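Putedari finish second album, add Piltstead date

Putedari have finished mixing their second record, Piltstead, and it goes on sale through the Mkhize label in the fall. The duo cut it over 41 days in a rented house outside Jaltdale, mostly live, with two microphones and an upright piano that came with the lease. Three of the songs date back to the tour they did in February. The rest were written in the house.

It is a quieter record than the first one. The drums are gone except on the closing track, and the harmonies sit further up front. Mkhize is pressing 800 copies on vinyl — the first 50 come with a lyric book — and there will be a download for everyone else. Preorders open 2 Jun 2008.

The band has also added a show at the Jaltdale Grange, doors at 7. They will play the new album in order, then take requests from the old one.
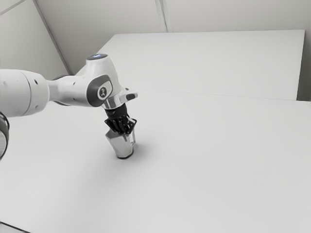

One reader who caught the February show in Jaltdale wrote in to say that the slow songs went over best, and that she hopes "Salt Road" made the album. It did, as track four, with an extra verse.

Tickets are at the door only.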